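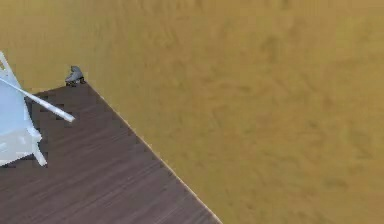
**TEXTURES AND SURFACES / Session 4 / Speaker notes**

Start on time. Slide clicker is on the left of the lectern. Say name, say Wutenholm, and skip the company history.

Topic for the hour: making seamless surface textures that other people can use in their own scenes. Walls, floors, plaster, cloth, wood. I sell these in packs and have done for a while, so most of what I say comes from support mail.

**Opening (five minutes)**

- The Drostville pack has 214 tiles in it. Sounds like a lot. Most buyers use a handful and ask for a refund on the color of one.
- Ask the room who has bought a texture pack and never opened half the folders. Wait for hands.
- What people want is a small set that matches. Same light, same scale, same sharpness. Come back to this at the end if there's time.

**Scale**

This is the part I would keep if I had to cut everything else.

Every tile needs a stated real-world size. I put it in the file name: plaster_ochre_2m, floorboard_dark_1m. If the buyer has to guess, the boards end up as wide as a door, or the plaster blotches end up the size of a coin.

Show the Noonan floorboards at three sizes. Don't talk over it. Let them look, then ask which one is right. Answer is the middle one.

Then the repeat problem. A tile with one strong mark in it will show a grid as soon as it covers a large floor. Ways to deal with it:

1. Find the mark and paint it out. Squint, or shrink the tile to a thumbnail. Whatever you still see at that size is what will repeat.
2. Make the tile bigger. Costs memory.
3. Ship a second tile, same color, different blotches, with a mask to blend the two. I do this for all plaster now.

Mention that the first Drostville release went out with a knot in the pine that people could pick out from the far end of a hallway. I fixed it in the next version – took one afternoon and should have been done before release.

**Color**

Keep the base color a bit flatter than you like it. The buyer is going to put lights on it. If you bake in a warm glow, then they add a warm lamp, and the wall goes orange.

Same for shadows. No baked shadows in a general pack. A shadow that falls left in the tile and right in the scene is the sort of thing you feel before you spot it.

Yellows are hard. They slide to green in dim light and to brown when you darken them. I test each yellow under three lights: noon, lamp, overcast. If it fails one, I shift the hue a little toward red and run all three again.

Water break here if the voice is going.
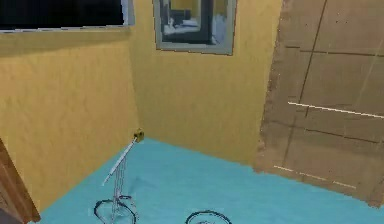

Cathal Mac Giolla: I'd push back on the flat base color. Half the people buying packs don't light their scenes at all, they drop things in and hit render. Give them a flat wall and they get a flat wall.

That came in when I sent the outline around, and he will be in the room, so deal with it here. He has a point. My answer is to ship two folders, "flat" and "finished," and say in the readme which is which. The finished set can have some warmth and a bit of grime. It adds work, but it has cut my mail down. Ask him if he wants to say more. Keep it to two minutes.

**File prep**

Go fast, the handout covers it.

- Save the master with layers. Export from that, never from an export.
- One naming rule for the whole pack. Lower case, underscores, size last.
- Preview sheet in every folder, all tiles at the same scale on plain gray.
- Check the seams by offsetting half the width and half the height. Look at the middle, then look at the corners too, where a fix in one direction often breaks the other.
- Roughness map gets the same care as the color map. A good wood color with a flat roughness map looks like printed paper.

Sizes: I ship 2K and 4K. The 8K files in Iltovico were downloaded by 17 people out of 2516 buyers. I stopped making them. If someone asks about 8K for close-ups, say they should make a detail map and tile it small over the top.

**Pricing slide**

Skip if past the 40 minute mark. If not: small packs sell better for me than big ones. The best seller I have is 57 tiles, all plaster. 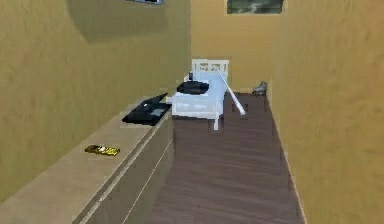
*Indoor set, low-resolution render*

**Licensing**

Read this one from the page so it comes out right.

Say in plain words whether the buyer can use the tiles in work they sell, whether they can change them, and whether they can pass on the raw files. Mine are yes, yes, no. Put it in the readme and on the store page, with the same wording in both places. Kieran Gilmartin checked my text and made me take out "reasonable use." I had no idea what I meant by it either.

If your source was a photo you took of someone's wall or floor, keep the original and a note of where it was taken. If your source was somebody else's pack, stop and go read their terms.

**Questions**

Likely ones:

- *Which software?* Any that can offset and wrap. Don't get pulled into a debate.
- *Generated or photographed?* I do both. Procedural for wood grain and cloth, photo for plaster and stone.
- *How long does a tile take?* Plaster, an hour. Wood, most of a day, and longer if the grain runs on the diagonal.
- *Can we have the sample files?* Yes, Noonan boards and two plasters, both folders. Link is on the last slide. Leave it up while people pack their bags.

Hand the mic back to Kieran by ten to four.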